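Dridedholm Sewing Room: progress report to the Flumance small grants program
Period covered: March to August

The grant paid for two things this period, the beginner quilting course and the fabric for the lap quilt project. Both are running. The lap quilts are behind schedule and the course is slightly ahead.

Course
We planned for 18 learners and enrolled 25. Two groups now meet at 6:30 p.m. in place of one. Most learners have finished a nine-patch cushion cover and moved on to half-square triangles. Cutting accuracy is still the main problem, so we added a second session on rulers and rotary cutters.

Lap quilts
The target is 40 quilts by the end of the grant. We have 248 finished blocks, enough for 20 tops at twelve blocks each, with a few left over. Nine tops are layered and basted. Quilting is slow with only 2 machines that have a walking foot.

Spending
Fabric, batting and thread came to $685. The batting cost more than budgeted after Fahmy stopped selling it by the roll. We would like to move the unspent printing money to cover the difference.

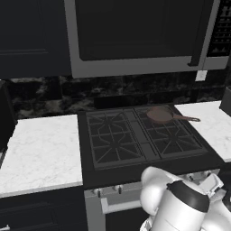 Vasanthi Matubbar asked whether the remaining tops could be tied with perle cotton, which would free the machines for piecing. We will try it on three tops in the next period and report on how they hold up in the wash.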